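Stavport shop teaches robot arms by hand

Endus, the small automation outfit in Stavport, has started training its robot arms the hands-on way. No code for the operator to write. A person grabs the arm, walks it through the job, and the computer stores every move. For fiddly stuff they switch to remote control from a desk at the other end of the room.

Nabila Purba runs the teaching sessions. She logged 414 demos in January, most of them 12 seconds or so start to finish, and threw out 43.

"You get tired and you get sloppy, and the arm learns sloppy," she said. "So we stop and have tea."
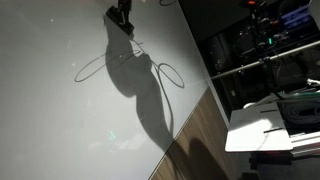
The arm's gripper over the pale tabletop at Endus, with its shadow running across the table edge.

The first job is a pick-and-place routine for Gunawan, a parts packer in Irkbridge. Small plastic caps, picked up and set down in a tray. Sounds easy. Purba says the hard part is the let-go, people open the gripper too early and dont notice they're doing it.

Eleven people have had a turn at the controls so far, two of them from Gunawan's own packing line. Purba wants more of them, they know the caps better then her team does.

Next up is a taller tray. Gunawan expects to get its first arm in spring, price not disclosed.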